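3. Drying and Storage of Cured Meat Strips

3.1. Raw material and trimming

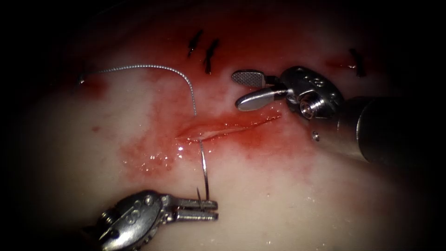
Beef topside was bought from a single supplier in Hotdale and kept chilled until use. Each piece was trimmed of outer fat and visible connective tissue, then cut along the grain into strips. Cutting along the grain is the usual practice among makers of air-dried beef in the region, and it gives a strip that hangs well without tearing at the hook. Strips that came from the tapered end of the muscle were set aside and not used, as they dry much faster than the rest.

The strips were assigned to batches at random. Four batches were prepared in total, two with the standard cure and two with the low-salt cure. All of the batches were made in the same kitchen at the Tadberg site, using the same knives, trays and hooks.

3.2. Curing

The standard cure contained salt, brown vinegar, ground coriander seed, black pepper and a small amount of brown sugar. The low-salt cure used the same ingredients, with part of the salt replaced by potassium chloride. Strips were dipped in vinegar, drained, and rubbed with the dry mix by hand. They were then laid flat in covered trays and held overnight in the cold room. The trays were turned once during this time.

Liquid that collected in the trays was poured off before hanging. We did not rinse the strips. Some producers do, and it lowers the surface salt, but rinsing also washes away much of the spice and makes the surface slower to dry. A short trial before the main work showed uneven results with rinsed strips, and the step was dropped.

3.3. Drying

Drying took place in an Oltorine cabinet with a fan at the base and an adjustable vent at the top. The strips were hung from stainless steel rods with enough space between them for air to pass on all sides. The fan ran without a break. No heat was applied apart from the small amount given off by the fan motor.

Each strip was weighed before hanging and again every morning until the end of drying. Weight loss was expressed as a share of the weight at hanging. A batch was taken down when the middle strips on every rod had reached the target loss. Strips near the vent dried sooner than those at the back of the cabinet, so the rods were moved one place each day in a fixed order. This evened out the difference but did not remove it.

Drying lasted 9 days for the standard cure and slightly longer for the low-salt cure. The low-salt strips stayed soft in the center for most of this period and formed a harder outer layer. The hard layer was most noticeable in the first low-salt batch, which was hung during a spell of dry weather. For the second, the vent was closed partway for the first two days, and the outer layer was thinner.

3.4. Packing and storage

Finished strips were divided into three storage groups. The first was packed in paper bags, the second in vacuum pouches, and the third in cotton bags of the kind sold at the Idahosa market. All three groups were kept on open shelves in a dark room. Samples were taken at the start of storage and every week after that. Packs of 100 g were used throughout, so that opening a pack for testing did not disturb the others.

Water activity was measured on sliced samples at room temperature. Slices were taken from the middle of each strip, and the ends were thrown away. Surface mold was recorded as present or absent. Any pack with visible mold was removed from the room on the same day.

3.5. Results of storage

Strips in paper and cotton went on losing water through storage, and by the last sampling they were hard enough to be difficult to slice by hand. Strips in vacuum pouches held their weight. In the pouches, the moisture inside the strip also evened out between the center and the surface, so that the hard outer layer seen in the low-salt batches softened during the first weeks.

Mold was found only on low-salt strips in vacuum pouches, and only where the seal had failed. No mold was found in the paper or cotton groups with either cure. The color of the pouch-packed strips stayed closer to that at the start of storage, while the strips in paper turned darker at the surface.

Figure 1. Surface with a short linear incision and surrounding blood stain; the dark shaft and silver wrist of an instrument enter from the right.

The tasting results for the same batches are given in Section 4.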